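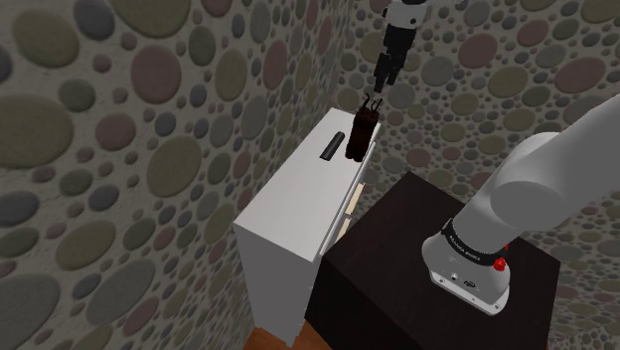 The head of chores at Lerkska would like it known that the title was a joke and then got printed on a door. The company is two floors above a tile shop in Rurkamham, and the work is teaching a robot arm to tidy up. Most of the tidying happens in simulation, where a dropped object costs nothing and the people downstairs don't complain.

I went on a Saturday, on the theory that an office is at its most truthful when half the staff is missing. My host made coffee by hand. I asked whether a machine might have done it.

"It could pour it," she said. "You'd want to be standing somewhere else."

She has been at this long enough to have lost interest in the demo video as an art form. Every firm has one, including hers. A robot folds a towel, music plays, and the viewer goes home believing that laundry is over. What she likes to be asked, and almost never is, is how long the towel took and who put it back in a heap for the next try.

So I asked. She laughed and told me the towel had been three years ago, and that they'd since moved on to drawers.

Drawers are a bigger subject than I had been led to expect. A person opens one without looking, usually while talking. The arm has to decide where the handle is, come at it from an angle the wrist can manage, get its fingers on it, and then pull along the line the drawer wants to travel. Pull a few degrees off that line and the thing binds, exactly like the one in my kitchen, except that my kitchen drawer responds to swearing.

"And then people want you to do something with it once it's open," she said. "Put this away. File that. It's a whole other job. You have an object on top of a cabinet, it's some awkward shape, it has bits sticking out of it, and you have to pick it up without catching the bits. Then you have to remember that the drawer is there."

Remember?

"The arm gets in its own way. It reaches over and now it can't see the handle. You and I would just lean."

The practice objects are chosen to be annoying. I had pictured mugs and spoons, and there are mugs and spoons, but the simulated rooms also get stone walls, office furniture and a bundle of what looks very much like cartoon dynamite. Her reasoning is that a machine that has only met mugs will treat the world as a mug. Mine is that somebody on the team had a free afternoon. She didn't rule it out.

The current test set runs to 2,064 attempts, all of them variations on moving one thing and opening or closing another. I asked for the success rate and got a pause, then a number I was allowed to hear but not to print. It was higher than I'd guessed. It was also, she pointed out before I could, far below what anyone would accept from a dishwasher.

"If your dishwasher broke a plate every tenth load you'd return it. If my arm breaks a plate every tenth load, I get invited to speak somewhere."
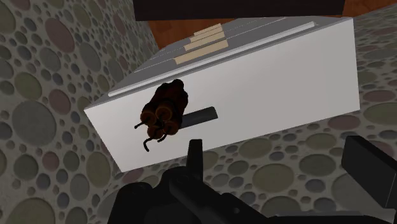 Ellov, listening from the next desk, objected that the dishwasher comparison is unfair, given that a dishwasher never has to find the plates. It gets a rack, loaded by a person who has already done the hard part and will later argue about how the bowls were facing. Give the arm a rack like that and it would look like a genius too.

My host conceded the point with the air of someone who has conceded it before. "Fine. But people are paying for the bowls to be loaded. The box of hot water we've got."

On shop floors, she thinks, the news is better. Shelves are where they were yesterday. Boxes are mostly box-shaped. A trial called Awan put an arm in a parts room in July to open bins and fetch small items, and it got through 141 requests on its best day. A human clerk in the same room was faster and could also answer the phone. The clerk liked the arm well enough, chiefly for the bottom bins, which are hard on the knees.

I asked about homes. She looked at the ceiling for a bit.

"Bits of homes," she said. "A counter. One cabinet you've agreed on in advance. Somebody who can't bend down and doesn't care if it takes four minutes, that's a real customer, and I'd sell to them before I'd sell to you."

I said I could bend down. She said that was what she meant.

On the way out I passed a desk with its bottom drawer hanging open and a jacket sleeve caught in it. I gave it a push with my foot. It stuck halfway, and I left it for the head of chores.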